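4. Trying the handling kit on shell parts

By this point in the review we had read the whole Zeleke manual, twice in my case, and I was itching to get the thing working on real parts. Section 3 dealt with what you get for your money (the hands, the teaching software, the support line) and how it all goes together. Now I want to talk about what it's like to use, as that's what most small workshops will ask before they sign anything.

We picked black moulded shell covers for the first job. They're an awkward shape, long and rounded at one end with flanges at the other, and you can't grab them any old how. The task was picking and placing between the yellow shelving and the top of a cardboard box. Wistach, who sell the kit, suggest starting with plain blocks, and I do see why, but our readers don't handle plain blocks for a living!

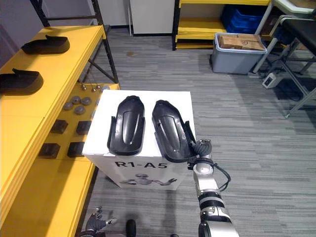 Corresponding author
Senior Research Fellow, Flalari Centre for Workshop Automation
Received 5 May 2026

We ran 300 trials with the kit as supplied and then another 300 after changing the grasp settings, so the two sets can be compared directly. Each set was split by where the shell started and which way it was turned. I won't repeat the whole protocol (it's in the appendix, along with the log sheets), but one thing does matter for what follows. We let the operator correct the hand by remote control during the first 100 trials of each set, and those runs are left out of the success rates in Section 5.

The flanges were where I spent most of my time. They stand up at the near end of the shell and they look like a gift, a ready-made handle, so of course I taught the hand to go for them first. The snag is that a flange grasp puts all the weight out in front, and the kit's default grip force is set quite low. You can raise it in the software, but the slider is buried three menus down and goes back to the default whenever you load a new task. I wrote to Wistach about this and they say a fix is due in July. I'd like to see it before I believe it, but they did answer the same day, which I can't say of every supplier we've dealt with.

The wrist view is the bit I'd miss most if we had to send the kit back. From the head view a hand can look perfectly placed when it's a finger's width too high, and close to a shelf that makes all the difference. With the wrist view up on the second screen I could check the gap under the palm as the hand came down — and stop it if I didn't like what I saw. Sturesik's rival kit charges extra for the same thing.

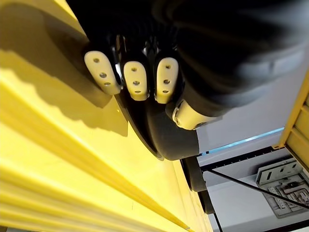 Figure 2. Wrist view of the hand close to the ridged yellow surface, with the three cream fingertip pads in a row.

I'd have liked an overlay on that view. Strong overhead light gives you a crisp shadow of the fingers, and after a while I caught myself judging height from the shadow, a habit you then have to unlearn when the light changes. Even a simple depth readout in the corner would do. The Zeleke software already has the joint angles to hand, so I can't imagine it's a big job.

As for the ridged plastic, we kept it as a harder test and treated it separately from the flat box top. A pad coming down across ridges doesn't meet the surface all at once, and the contact threshold in the manual assumes that it will. We ended up with two thresholds, one for each surface, and both are listed in the appendix with the remaining settings.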